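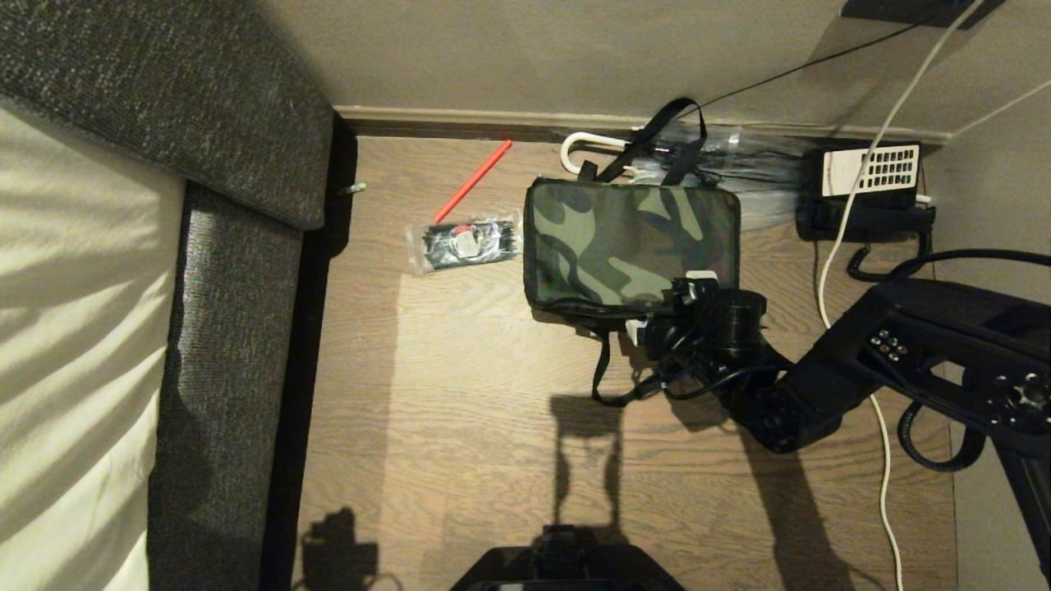 Schwarzer Robotergreifer an der Tarntasche, Bodenaufnahme neben dem Bett

Sicherheitshinweis zum Greifer 166 (Stand Mai). Betrifft Firmware 400 — bitte vor Bestelung lesen.

Fehler: Finger melden "offen", halten aber weiter. Vor allem bei Taschen mit Trageriemen. Arm fährt hoch, Riemen spannt, Gelenk schaltet mit Code 484 ab. Not-Halt drücken, nicht von Hand ziehen! 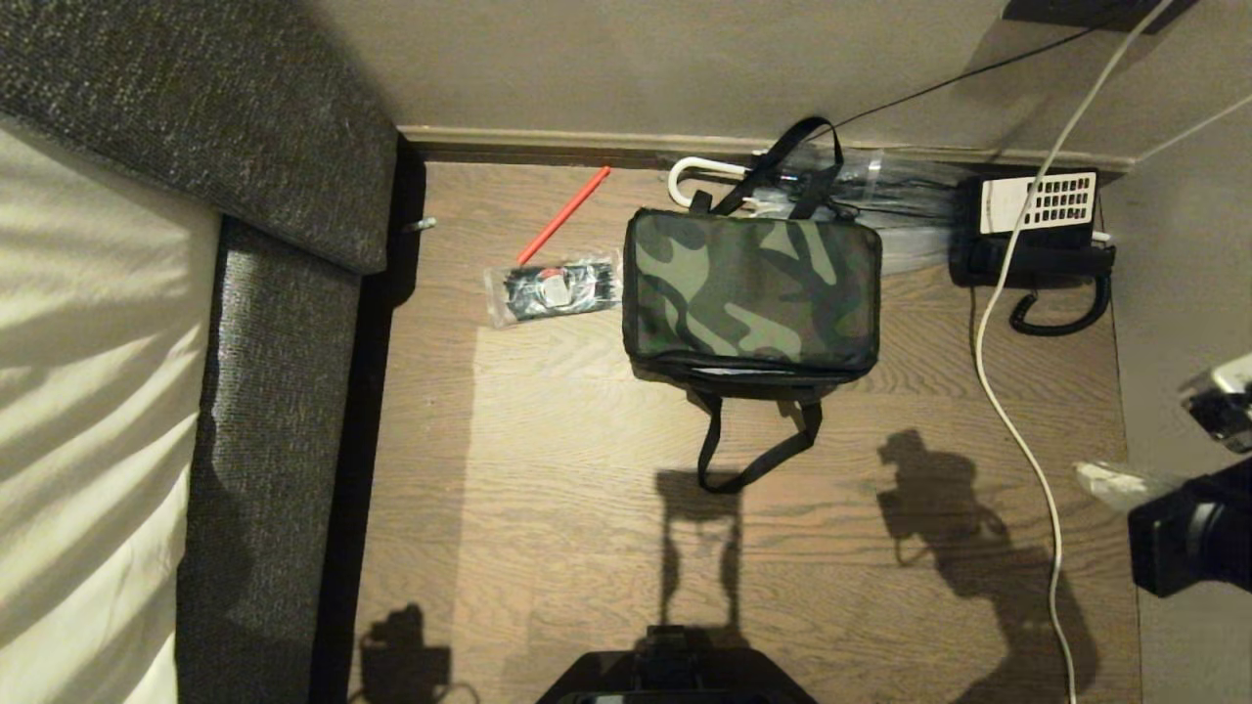
Lose Kabel und Kleinteile vorher aus dem Arbeitsbereich räumen, gilt auch für Netzleitungen. Update kostenlos, Austauschfinger Art.-Nr. 1063 — zur Zeit nich lieferbar. Rückfragen: Nurhan Duman, Service.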